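Zellside brickworks open day

The brickworks at Zellside opens its gates to visitors once a year. I went on 17 September 2018 with the local history group from Abernathy. It is a 24-mile drive, the last part of it on a gravel road shared with the clay trucks. Parking was in the lower yard, next to stacks of seconds with handwritten price tags.

We were split into groups of 11 and given hard hats and orange vests. Our guide was Tsion Lemma, who runs the drying sheds. She started us at the clay pit, as close as the fence allows. The pit is worked only in the dry months. What they dig by the end of summer has to last through the winter, so there is a long heap of it under a roof beside the grinding shed. The clay is grayish yellow when it comes out and gives no hint of the red it turns later.

The grinding shed was loud and we did not stay long. From there a belt carries the clay to the extruder, which pushes out one long column the shape of a brick laid on its side. A set of wires cuts the column into single bricks. Tsion let us press a thumb into a reject. It took more force than I expected – closer to cold butter than to potter's clay.

The drying sheds take up most of the site. Bricks sit on racks in warm air piped over from the kiln, and they shrink as they dry, so the dies are cut oversize. One man asked why they don't hurry this step. She showed him a rack of cracked ones from July, when a fan had been set too high.

The kiln is 300 feet long. Cars loaded with bricks go in at one end and come out at the other, moving too slowly to see. Small ports along the side let the crew look at the fire, and we each got a turn through a dark glass. It was orange all the way in. Most of the group wanted a second turn, which put us behind schedule.

The old hand-molding shop is still used for special orders, mostly arches and sills for repair work. Jalen Mercado molded two bricks while we watched and talked about sand, which keeps the clay from sticking to the box. He buys his from Flovbridge because the local sand is too coarse. The boxes on his shelf are marked with the names of the buildings they were made for. One said Idomia, a hotel that was torn down before I moved here. I would have liked a full hour in that room and got 15 minutes less than that, if you count the walk over.

Some practical points if you plan to go. Wear closed shoes and long pants. Red dust gets into everything, so leave light colors at home and pack a change of clothes for the drive back. Dark jeans are fine.
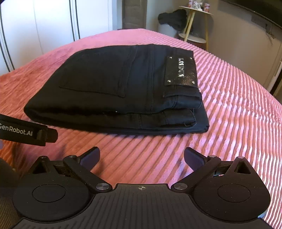
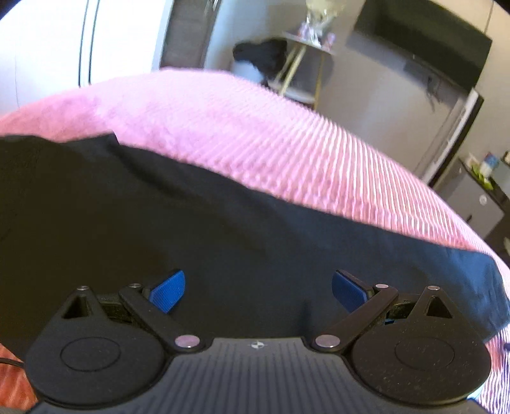 Bring cash, too. The sales office does not take cards for seconds, and they are worth buying if you have a garden path to lay. Coffee and sandwiches were sold from the loading dock until they ran out, a little after noon. There is no shade in the lower yard, and the only restrooms are by the front gate, a fair walk from the kiln.

The tour is free but you have to sign up by phone. Ask for a morning group. The hand-molding shop closes early, and the people in the last afternoon group only saw it through the window.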